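Speaker notes: Thin things and grasp planners
Skuraldale meetup, May 21, 2026

Slide 1. Hi and where we are

Say hi, keep it short! Awan is our grasp planner, and tonight is all about the skinny stuff: skewers, forks, anything with a stem. We trained on 600 demos from kitchen tables and held back 19.

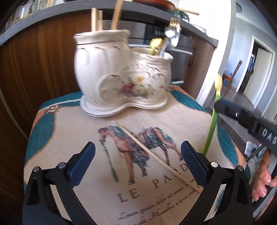
The old planner loved boxes. Give it a skewer lying on a busy print and the segmentation just melts (pause here, people usually laugh). So we moved to a wrist view policy and let it predict where the pads should close, plus a confidence number.

Slide 2. Holding on

Talk about the closing controller. We cap the step at 200 ms, and I still think that's too slow, but Sidach, our logger, gets cranky below that. Mention motion blur! We keep blurry frames in training now and I'd do it again. 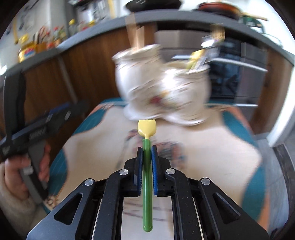 Slide 3. Replay tool

Demo Esmont if the wifi behaves. Scrub to step 700, show the confidence dip, then take questions.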